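3.2 Posted signs and the decisions of permit holders

In the second part of the study we asked 40 permit holders in Matum and Demwood how they decide whether to carry a handgun into a shop. Most of them look first at the door. If there is no sign, 28 of them enter without asking the staff. The other persons told us that they ask by telephone before the first visit, or they leave the handgun locked in the car.

The answers were different for places with food. In Demwood, 14 respondents were not sure whether a sign at the bar also applies to the dining room, and the wording of the signs did not help them. We therefore treat restaurants as a separate group in Section 4.
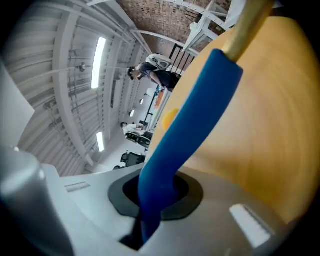 Figure 3. Blue foam-covered finger beside a rounded tan object.

The owners were asked the same questions in a shorter form. Several owners in Matum believed that a sign is not necessary when the rule is printed on the receipt. No permit holder in our sample had noticed such a rule.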